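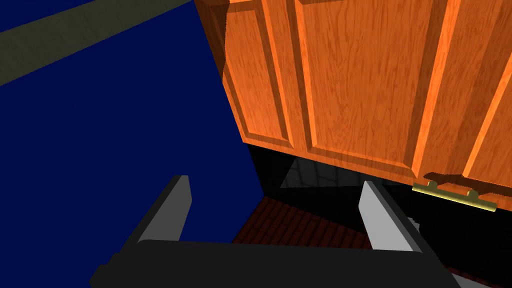 Flelwood Caption Set

A collection of picture captions, credit lines and placement notes keyed in from 238 issues of the Flelwood Messenger, a weekly newspaper that served the town of Flelwood and the farms out towards Gumura. The set holds text only. Scans of the pages and prints of the original photographs are not part of it.

Maintainer: Myfanwy Skyrme
Language: English, Australian spelling, with older spellings left as printed
Format: comma-separated text, UTF-8

What is in the folder

captions.csv – one row per published caption
credits.csv – one row per credit line, linked to captions by caption_id
issues.csv – one row per issue, with page count and edition notes
people.csv – the names that appear in credit lines, with variant spellings
corrections.csv – corrections the paper printed about its own captions
notes.txt – keying rules, longer than anybody will want to read in one go

That makes 6 files. Earlier copies of the set had credits folded into captions.csv, and if yours does, please replace it. The old layout could not hold a picture with two photographers, and the sports pages are full of those.

Fields in captions.csv

caption_id: issue number, page, and position on the page, joined by hyphens
issue_no: matches issues.csv
page: as printed, so supplement pages start again from one
position: top, middle, bottom or full
caption_text: as printed, including mistakes
headline: the headline of the story the picture ran with, if there was one
subject: one term from the short list in notes.txt
kind: staff, contributed, wire, handout or unknown
keyed_by: initials

How the captions were keyed

Each issue was read from bound volumes. One person typed the captions and a second person read them back against the page. Where the two disagreed, the page was looked at again and the reason was put in notes.txt under the issue number. Line breaks were dropped. Hyphens that only split a word at the end of a line were dropped as well. Nothing else was tidied, so a councillor whose name was spelled two ways on one page is spelled two ways in the data.

Square brackets mark text that could not be read. Empty brackets mean at least one word is lost. Brackets with a word inside mean the reader was fairly sure. 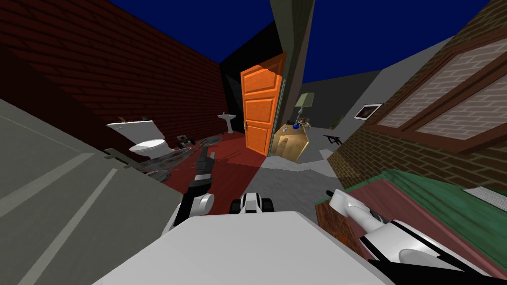 Contributed pictures are the weak spot. The paper took prints over the counter from schools, footy clubs, churches and the agricultural show, and it credited them in whatever way the person at the desk thought best. Some lines say "supplied", some give a first name, and many give nothing. We have used "contributed" only where the page says so or where the story makes it plain. Everything else without a name is "unknown", including quite a few that were almost certainly taken by staff.

People

There are 89 names in people.csv. The staff photographers account for most of the credits, and the rest belong to reporters who carried a camera, correspondents in the outlying districts, and readers. Variant spellings sit in a second column, separated by semicolons. We merged two names only when an address, a job title or a printed correction tied them together. J. Pell and Jim Pell are still separate, although several people in town have told us not to be silly about it.

Subjects

The subject list is short on purpose. It covers sport, council, courts, farming, schools, business, weather, faith, entertainment, portraits and other. One term goes on each caption. A picture of the mosque kitchen at Prurura getting the evening meal ready during Ramadan is under faith, and the school concert that raised money for it is under schools. If you care about food, search the caption text and ignore the subject column. 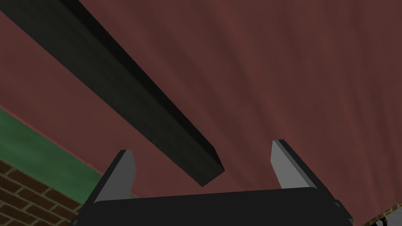
New captions for the set's own test rows follow the paper's desk rules, which are printed in full in notes.txt. The test rows are kept out of captions.csv and are there so that people can check their import before loading the real data. The rules ask for the thing first, then what can be seen of it, then a place or name if one is known. A caption written that way might read "A black gripper with its two fingers spread wide apart, the left one showing a light grey inner face." It gives no purpose and no outcome, and under the desk rules a caption writer who did not know those things left them out. The printed captions do not always live up to this, particularly in the October show supplements, where the jokes got in.

Known problems

3 issues in the run are missing from the bound volumes. They have rows in issues.csv with the page count left blank, and no captions.

Wire service initials were printed in very small type and are often wrong. Do not use the kind column to measure how much the paper bought in – check a sample against the page first.

Captions that ran across two pages are filed under the left-hand page.

Permissions

The caption text is shared for research, teaching and family history. Rights in the photographs stay with the photographers or their families, and having a caption in this set does not give you any right to the picture.

Corrections

Send the caption_id, what we have, and what the page says. A phone photo of the page helps. Corrections go to Myfanwy Skyrme at the Flelwood library desk and are added when the next copy of the set is made up.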